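Workshop tips: setting up a hand-held gripper for fruit

Set the two fingers first. Open them wider than your largest orange, then check that both pads meet flat when closed. Ours were nearly 4 mm out until the joint screws were backed off and done up again evenly.

Wipe the pads with a damp cloth before each session. Juice and peel oil make them slip – washing-up liquid is fine, solvent isn't.

Lay a woven blanket over the table. Round fruit rolls less on it, and a dropped plum has a better chance. Start with tangerines and kiwifruit, and leave soft plums until the grip is right.
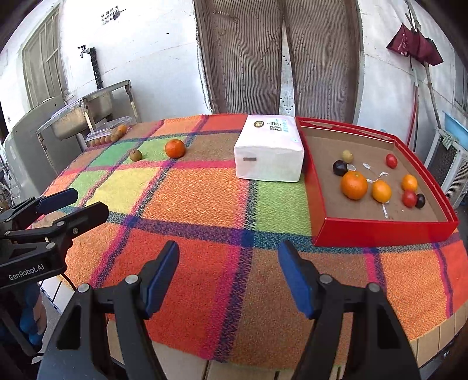 Blue-padded fingers open over the plaid blanket, with the fruit tray at the back.

Check the screws again after 300 grips. Spare pads are in the Preltano drawer, 2 to a bag.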